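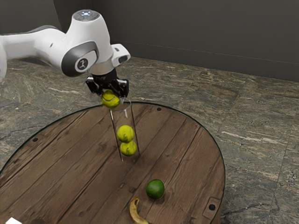 4.3 Recording demonstrations in simulation: the ball-and-tube task

Applies to the Pinar recorder with the Midine scene pack. Complete section 4.2 (input device calibration) first.

The task is to put tennis balls into a clear upright tube, one at a time. An episode covers every ball in the scene. The learning system uses the full path of the arm as well as the end result, so the approach and the release matter as much as the ball ending up inside.

Starting a session

1. Open the recorder and load the scene "tube_round_table".

2. Enter an operator name. Use the same spelling each time. The export tool treats "A. Raudsepp" and "Arūnas Raudsepp" as two people.

3. Set the episode target. The default is 100 accepted episodes per operator.

4. Leave "Scatter extra objects" switched on. The recorder places objects that have no part in the task, such as a lime or a banana peel, on the table with the tube. Their positions change at each reset.

Note: Do not move the extra objects by hand in the scene editor. An edited layout is stored with the episode and will be rejected at export.

Recording an episode

5. Press Reset and wait for the arm to reach its home pose. The status line reads READY.

6. Press Record. Keep the arm still for one second.

7. Bring the open gripper down over the nearest free ball. Close on the widest part of the ball. A grip taken near the top will often slip during the lift.

8. Lift the ball clear of the tube rim before moving sideways. A low path can knock the tube over.

9. Stop above the mouth of the tube with the fingers pointing straight down. The tube is only slightly wider than a ball, so check the alignment from two views. In the default view the held ball can overlap the rim on screen and look centred when it is too far back.

10. Open the gripper. Do not push the ball down with the fingers.

11. Raise the gripper and repeat steps 7 to 10 for each remaining ball. The balls stack in a single column.

12. After the last release, raise the arm until the gripper is well clear of the rim, then press Stop.

Caution: Do not press Stop while a ball is still in the gripper. The episode will be saved as complete and must be removed by hand (see 4.5).

Failed attempts

13. If a ball is dropped on the table and can still be reached, pick it up and carry on. Mark the episode "Recovered". These episodes are useful and should be kept.

14. If a ball rolls off the table, or the tube falls, press Stop and mark the episode "Failed". Do not delete it — failed episodes go to a separate folder and are used to train the success check.

15. If the arm passes through the table or the tube, mark the episode "Physics fault" and restart the scene. Faults that come back after a restart should be reported with the scene seed, shown at the bottom left of the log window.

Checking the set

16. Play back every episode at double speed before export. Look for long pauses and for sideways movement below rim height.

17. Compare the counts. In the Droltthorpe trial set, 86 episodes were accepted and 17 were marked "Recovered" within that number. A set with no recovered episodes at all usually means that operators are stopping too early.

18. Export with the Rebane profile. Leave the frame rate as set by the profile.

Note: Sets of fewer than 54 accepted episodes can be exported, but the training script will print a warning and skip the validation split.

Last updated: October
Questions about this guide: Arūnas Raudsepp, Pinar documentation | © Pinar | Back to top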